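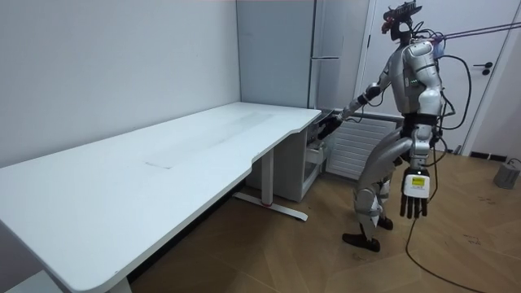
Jan 11, 2018

Dye notebook, madder again. Back into it after the break and my hands are already orange to the wrist, so that's summer sorted.

Mariann Major dropped off the last of the Plorkorard root, 700 grams of it, dried in November and still in fairly big chunks. I put half through the old coffee grinder and left the rest coarse to see if the colour comes out any different. Fine stuff went in to soak overnight in rainwater. Tap water here is soft enough that I usually add a pinch of chalk, but Béla Tóth reckons I've been overdoing it, so this time one pot has chalk and the other goes without. 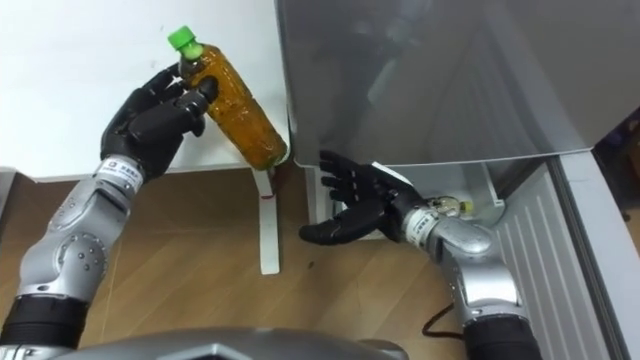

Bottle of tea in hand, fridge open.

Wool is the Skerngate two-ply, scoured and mordanted with alum before Christmas and kept damp in the tub. It smelled a bit swampy (sorry, everyone) but rinsed up fine. I split it into 3 skeins per pot and tied them loosely - the tight ties left white bands on the last lot and Fanni Szabó is still teasing me about my "accidental ikat".

Brought both pots up slowly. I'm aiming for 65 or thereabouts and never higher, as the browns come through once it gets too hot and then you're stuck with brick. 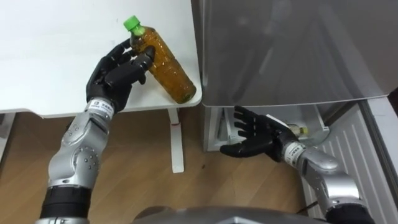 The chalk pot went a proper tomato red after 2 hours, really lovely, while the other one sat there looking like weak apricot jam. So much for Béla's theory! I'll leave the skeins in to cool before I gloat. Arvo Vainio wants the exhaust bath for silk, and he's welcome to it if he brings his own bucket. 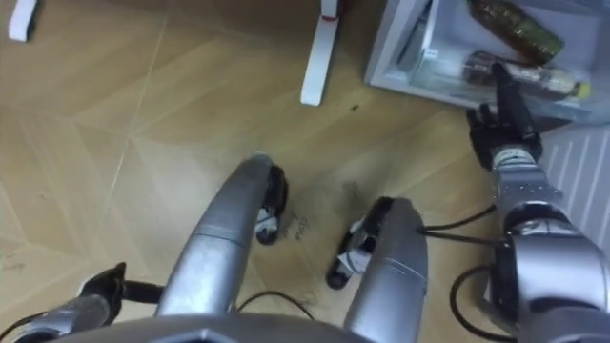

Two plastic bottles in the fridge compartment.

Coarse root still to do. Same weights, same alum, but soak it 35 hours and change the water once. Gerardo Martinelli has my good thermometer and I need it back before then. Also out of pH strips, and the label on the cream of tartar has come off again, so sniff before you scoop.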